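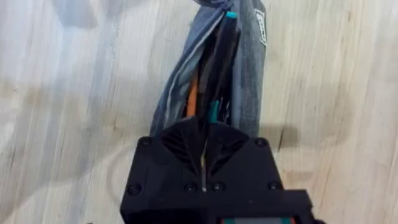
**Unit 6 handout: budgeting a small manipulation cell**

Bring this to the planning session, we fill in the worksheet together. February deadline for the draft budget still stands.

Running case all through this unit: packing and handling soft goods. Cloth items with stiff things in the folds (pens, pencils, that kind of stuff). Keep that in mind whenever a vendor shows you a demo with steel blocks.

## 1. Start from the task sheet, then the catalog

Most overspending in last term's plans came from picking the arm first. Write down before you open any price list:

- what gets picked up, softest item and stiffest item
- widest thing the fingers must close on, thinnest thing too
- table surface, and how close the fingers have to get to it
- who resets the table between runs and how long that takes
- what counts as a failed grasp

Soft goods: payload hardly matters. Finger shape, closing force at the low end, and view from the wrist matter a lot. A bundle of cloth weighs almost nothing but it moves when you touch it, and a pen inside it is a different grasp from the cloth over it. Budget follows from that.

## 2. Cost groups

Five headings, use these so plans can be compared.

1. **Arm and controller.** One line, quoted price. Include the mounting plate, people forget it.
2. **Gripper.** Body, fingers, spare fingers, coupling.
3. **Sensing.** Wrist camera, cable, bracket, lens cover.
4. **Bench.** Table, clamps, lighting, power.
5. **Consumables and wear.** Finger pads, cables, screws, the test objects themselves.

Group 5 is where drafts come back with a zero. Cloth frays, pens leak, labels come off. If your object set changes halfway through, your before/after numbers don't compare, so buy duplicates at the start and put them in a box.

## 3. Worked example: gripper line

Two quotes, same task. Dollars, before shipping.

| Item | Sollen | Galanis |
|---|---|---|
| Gripper body | 2765 | 1049 |
| Finger set | included | 473 |
| Coupling | included | 635 |
| **Total** | **2765** | **2157** |

Galanis looks like less than half until you add the rest. Still cheaper, gap is 608. Now add one spare finger set to each. Sollen has not quoted spares seperately, so that cell stays blank and you write "not quoted" in it. Do NOT put zero. Ask them.

With one spare set Galanis goes to 2630. That leaves 135 between them, with the Sollen spare still unknown on top. At that point the decision is about other things:

- lead time
- can we swap fingers on the bench, or does it go back to the vendor
- screw sizes (mixed sizes on one housing = more lost time than you'd think)
- does the housing block the wrist camera

Last one deserves its own section.

## 4. Camera view vs. housing

A wrist camera sees its own gripper. Fine, you want to see the fingers. But a bulky housing eats the lower part of the view and then the contact area is exactly what's hidden. For rigid parts you can work from the approach view. For cloth, much harder, folds shift in the last bit of travel.

Before you sign for a gripper + camera pair:

- mock it up, cardboard is ok
- put a real object under it, crumpled, on the real table surface
- look at a saved picture at the size you'll use, not full screen
- check whether a dark object against a black housing still reads as two things
- check shadows. One overhead lamp throws the gripper's shadow beside the object, and on a pale table that's a strong edge

Cost of fixing this later: new bracket, new calibration, possibly re-recording. Cost now is an afternoon. A second lamp goes under Bench, not Sensing.

## 5. Time is a budget line

The Brillora plan (the one in the course folder) had the hardware nearly right and gave setup no hours at all. Nirnton did the reverse, padded the hours and ran out of money for cables.

Give hours for: unboxing and mounting, first calibration, re-calibration after every finger change, operator practice, table resets. Cloth resets are slow. You can drop a block back on a mark, you can't re-crumple a bundle the same way twice, so decide early if you want repeatable or varied starts and write wich one on the plan.

## 6. Contingency

Keep it seperate from group 5. Wear is expected, contingency is for what you didn't expect. One line, one number, one sentence on what would trigger spending it. "Misc." gets sent back.

## To hand in

- task sheet (one page max)
- five-group table, every cell filled or marked "not quoted"
- two gripper quotes compared the way section 3 does it
- mock-up picture with a note on what is hidden
- hours table

Pairs are fine, one copy per pair. Quotes attached as received, don't retype them. Next unit: maintenance contracts, read the Galanis terms beforehand, esp. the part on return shipping.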